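About Traldale Wrestling

Traldale Wrestling is a professional wrestling promotion and training school. It was founded by Rostislav Pešek, who remains its director and head trainer, and it presents 7 shows each year at Folberg Hall. The season opens in November and closes with the Baldursdóttir Cup on 22nd June.

The school accepts students from the age of eighteen. Beginners complete 80 hours of supervised training in falls, holds and ring safety before they are considered for a public match.
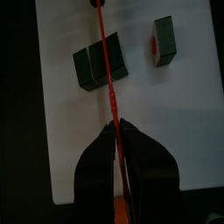
Two championships are contested under our rules, the Traldale Heavyweight title and the Starnier Tag Team titles. Champions are expected to defend at least twice in a season. Our record attendance stands at 2,726, set at the final of the Cup.

All matches are overseen by a licensed referee, and a qualified medic is present at ringside. Enquiries about training places should be made in writing to the school office.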